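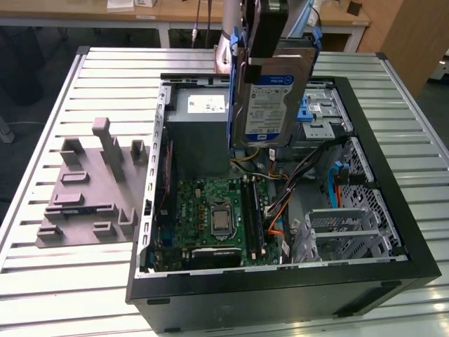 Curkmont Fault Set is a collection of robot runs in which a drive is removed from a desktop computer, with the gripper fault runs kept in and labeled. Most of the work was done in the Stasitholm cell, where the tower lies on its side on the slatted aluminum surface and the arm comes in from above. The drive is a 3.5-inch unit in a blue plastic caddy, and once it is up it hangs vertically over the upper part of the case, right next to the power supply, with the motherboard and the exposed processor below that. A drive let go there falls into the machine. The fault in this data is that the gripper controller sometimes reported a good hold when the hold was bad, and the arm then carried on with the move.

Search this repository Search

Status

Collection is closed. The controller fault is understood and a fix is in use at Stasitholm. The affected runs have been left as recorded. Please do not use this set to judge how the cell performs now.

What is included

1802 runs were recorded. 1041 of them passed the sync check between video, joint states and gripper log, and only those are released. Of the released runs, 72 carry the label false_hold. The rest are labeled ok, missed_grasp, operator_stop or other.

Each run folder has:

video.mp4, from the fixed camera
joints.csv, arm joint positions and velocities
grip.csv, commanded width, measured width, motor current, and the hold flag sent to the arm
events.txt, operator notes and stop button presses
label.txt, one word

The runs that failed the sync check are not available on request. Their gripper logs cannot be lined up with the video, so the labels would be guesses.

The fault

The cell runs Clurkel as the gripper controller. Clurkel sets the hold flag when motor current goes over a threshold and the measured width stops changing. On a caddy, both of those can be true when the fingers are closed on the edge of the plastic instead of on the flat of the drive. The plastic gives a little, the current rises, the width settles, and the flag goes to 1. The arm program read only the flag and did not check the width.

In the false_hold runs one of these follows:

The drive tilts in the fingers during the lift and touches the drive cage or the power supply.
The drive slides down in the fingers and is still held at the end of the move.
The drive drops into the case.
The drive drops outside the case.

All of these share the one label. We started to split them and gave up, as some runs show more than one and the camera does not always have a clear view past the gripper. If you need the split, the events.txt notes are the best place to start, but they are uneven. Early notes are a single word in many runs.

A second problem made the first one harder to find. Clurkel wrote its log line when the flag changed, but the timestamp was taken when the line was flushed to disk. In early runs the flag can appear in the log after the lift has begun. It looks as if the arm moved without waiting for the gripper. It did wait. The timestamps in the released files have been corrected, and the original column is kept as t_raw.

Safety stop

One fault run in April ended with a drive dropping while an operator was reaching into the cell to move a cable. The operator was not hurt. The gate switch had opened and the arm had stopped as it should, but stopping the arm also cut the gripper enable line, and the fingers relaxed. This was a wiring choice made when the cell only handled light parts, and it had not been looked at again when drives were added.

The gripper now keeps its last commanded force when the gate opens, and it has to be released by hand from the panel. If you are building a similar cell, check what your gripper does on a protective stop while it is loaded. Ours had only been tested empty. The April run is in the set with the label operator_stop.

Changes made after collection

The arm program now compares measured width with the expected width for the part and refuses to lift if they differ by more than 5 mm.
A short test lift is done before the full lift, and the width is read again.
The hold flag is no longer used alone for any part.
Drive grasps are taught on the metal body where it can be reached.

No runs made after these changes are in the set.

Known limits

The camera does not move, and the arm or gripper hides the contact point in many runs. You will often see that a drive is tilted without seeing when it began to tilt.

Other things in the case, including loose cables, were not put back in the same place between runs. Cables lying near the drive cage can snag, and a snag raises motor current in much the same way as a bad grasp. Where an operator noted a snag, the run is labeled other. There are probably snags that were not noted.

The share of false_hold runs is not a failure rate. Operators sometimes repeated a grasp on purpose to bring the fault back while it was being traced, and those repeats were not marked.

Force readings are motor current only. There is no force sensor at the wrist.

Labels

Labels were set from the video and grip.csv together. Runs where the two disagreed were looked at again. If they still disagreed, the label is other.

The Jääskeläinen split file (splits/jaaskelainen.txt) keeps runs from the same session together. Use it if you train a detector. A random split puts near copies of the same grasp on both sides and the scores come out too high.

Reporting a problem

Open an issue with the run folder name and the time in the video. For timestamp questions, include both t and t_raw.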